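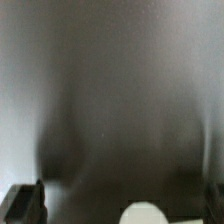 **Subject:** Re: [totier-records] Womeck ledgers, spelling and duplicate entries

On Thursday a list member wrote:

> I have been working through the Womeck burial ledger with the printed
> index next to me and I keep running into the same trouble. The clerk
> changes how he spells a family name from one page to the next, and
> sometimes twice on one page. Do we type what he wrote or what we know
> he meant? The old guide says "use your judgment" and I would like
> something firmer than that.
>
> Second question. Some burials are in both the Womeck ledger and the
> Meltton one, with different dates. I have been leaving the Meltton
> entry alone and flagging the Womeck one, but I don't know if that is
> what everyone else does.
>
> Also, is the Belmonte chapel book ever going to be added? I have people
> in it.

I'll take these in order, and then say where the index stands.

## Spelling

Type what the clerk wrote. Every time, even when it is plainly a slip. If he wrote "Hary" you type "Hary". The standard form goes in the second name column, and that is the one the search uses first. The guide was written before we had a second column, so "use your judgment" made sense then. It doesn't now, and I have taken that line out.

Three cases come up often enough to mention:

- A superscript letter, as in "Wm" or "Jas", is typed on the line with no period. Put the full name in the second column only if it is spelled out somewhere else in the same entry.
- A struck-out word goes in square brackets with an x before it. Don't leave it out. The Womeck clerk often crossed out the right name and wrote the wrong one over it.
- A double s written the long way is typed as two ordinary s's. I have seen it typed as "fs" and as "p", and both break the search.

If you can't read a letter, use one question mark for each letter you think is missing. If you can't tell how many are missing, use an asterisk.
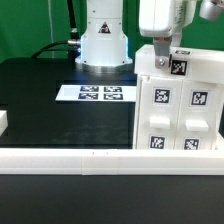 The place column works the same way. Totier has the e and the i swapped in a good part of the early pages, and Meltton turns up with one t, two t's and now and then an extra e on the end. Type those as written too. The place list will sort them out, and if it meets one it doesn't know it shows the entry in yellow until somebody adds the spelling. You can add it yourself from the Places menu.

## Burials in both ledgers

You are doing it differently from most people, but I don't think you are wrong. The guide never said which entry to flag. The usual habit has been to flag both, and I would like us to settle on that.

The reason for the two dates is simple in most cases. The Meltton ledger was kept by the sexton and gives the day the grave was filled. The Womeck ledger was written up from fee receipts, and the date there is when the fee was paid. That could be the same day or it could be the following spring. A gap of a few months is normal and isn't worth a note. A gap of more than a year is, and so is a Womeck date that comes before the Meltton one.

Please don't merge the two entries. We did that in the first round of typing and had to pull them apart again, which took most of a winter. Put the same link number on both and leave them as separate rows. 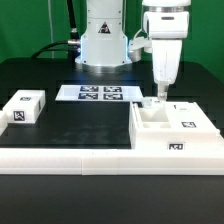 There is one stretch where none of this holds. For the years when the Meltton sexton was ill, his pages were filled in later from the Womeck book, mistakes included. You can tell them by the ink, which is much browner, and by the abbreviation "p.W." in the margin. On those pages the Meltton entry is a copy and carries no weight of its own. Link it as usual and put "copy" in the notes column. That one word is enough.

## Belmonte

Yes, it will be added. The chapel book is held privately and we have had it on loan once, long enough to photograph the baptisms but not the burials or the pew rents. The owner is willing to lend it again in October. Until then only the baptisms can be typed, and they are in the shared folder under Belmonte, in page order. Pages that were too tight in the binding to read have been left out and will need to be done again.

If you have family in it, send me the surnames off list and I will look through the burial pages when the book comes back.
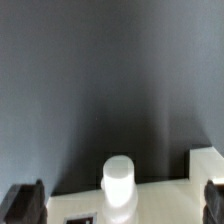
## Where the index stands

- **Womeck:** 1,544 entries typed, 1,410 of them checked by a second person. The unchecked ones are nearly all from the back of the book, where the damp got in.
- **Meltton:** 2,012 entries typed. Checking is done apart from the copied pages.
- **Totier:** finished except for 4 loose sheets that don't match any volume. The paper is the same as the Womeck receipts, so they may have been filed in the wrong box.
- **Belmonte:** baptisms only, not yet started.

What we need most is second readers for Womeck. You should not check a page you typed yourself. Your initials are at the top of the sheet, so look before you start. Mark the page as taken before you open it, and unmark it if you haven't got to it in two weeks — we have had people check the same page at the same time and save over each other.

The revised guide is in the shared folder. The old one is still there with "old" in the file name, so please delete any copy you have on your own machine. Corrections to the new one can come to the list.

List moderator, totier-records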